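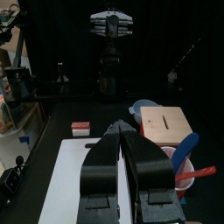 Daldale to Plavstead Bus Corridor: Public Comments

This dataset holds written comments sent in during the public comment period on the proposed Daldale to Plavstead bus corridor. The corridor would give buses their own lanes on most of the route between the two towns, with new stops at Nigatu Road and at the hospital. Comments came in through a web form, by email, and on paper cards handed out at open meetings.

The files are meant for people who want to read or sort the comments: local reporters, students, residents, and anyone working on ways to group short public feedback by topic.

Contents

comments.csv has one row per comment, 1471 in all.
topics.csv lists the topic codes and what each one covers.
stops.csv lists the proposed stops, with the names used in the plan and the names residents tend to use for the same places.
changes.txt records edits made after the first release.

Both CSV files that refer to a stop use the same stop code, so they can be joined. Text is UTF-8. Fields are separated by commas and quoted where needed. Line breaks inside a comment have been kept, which will trip up tools that read one line at a time. 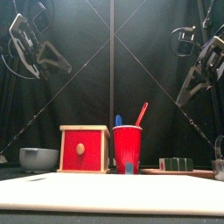
Columns in comments.csv

id: a number given to each comment in the order it was entered. It does not show the order in which comments were received.
source: web, email, or card.
town: Daldale, Plavstead, other, or blank. This is what the person wrote down and was not checked.
topic: one or more codes from topics.csv, separated by semicolons.
stance: support, oppose, mixed, or none stated.
stop: a stop code, if the comment names a stop.
text: the comment itself.

Of the comments, 283 came in on paper cards and were typed by hand. Spelling was left as written. Words that could not be read are marked [unclear]. Cards with a drawing or a marked-up map have the note [sketch] at the end of the text field, and the drawings are not part of this release.

How topics were assigned

There are 6 topic codes: route, stops, parking, cost, construction, and other. Each comment was read by 2 people working separately. Where they disagreed, they talked it over and settled on a final set of codes. Only the final codes are published.

Stance was harder to settle than topic. A comment such as "fine by me if they leave the Nigatu Road parking alone" was coded as mixed. A comment that only asks a question was coded as none stated, even when the question sounds annoyed.
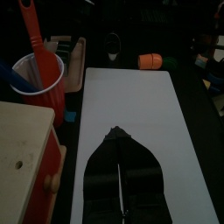
Personal details

Names, street addresses, phone numbers, and email addresses were taken out and replaced with [removed]. Business names were left in when the owner was writing on behalf of the business. If you find something that should have been taken out, please report it and do not repost the row.

Known problems

Some people wrote in more than once. Exact copies were dropped, but a person who sent a web comment and then filled in a card will show up in both places.

A form letter opposing the loss of parking was passed around in Plavstead. Copies with any added wording were kept. A simple count of stance will lean toward that letter.

The comments are not a survey. People who ride the bus already, and people with shops on the route, wrote in far more than others. Please do not report shares from this file as the view of either town.

The web form had no option for people living between the two towns. Most of them picked other, and a few left the field blank.

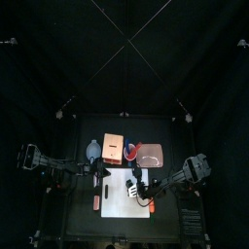 Worktable inside black fabric walls, with household objects along the back.

License and contact

The topic and stance codes may be reused with credit to the Potance project. The comments remain the words of the people who wrote them; quote them fairly and in context.

Questions and corrections go to Mikkel Ketilsson, who maintains the files. Include the id of the row in question.

Last updated January 27, 2022. This update fixed stop codes for the hospital stop, which had been mixed up with Nigatu Road in some of the card comments.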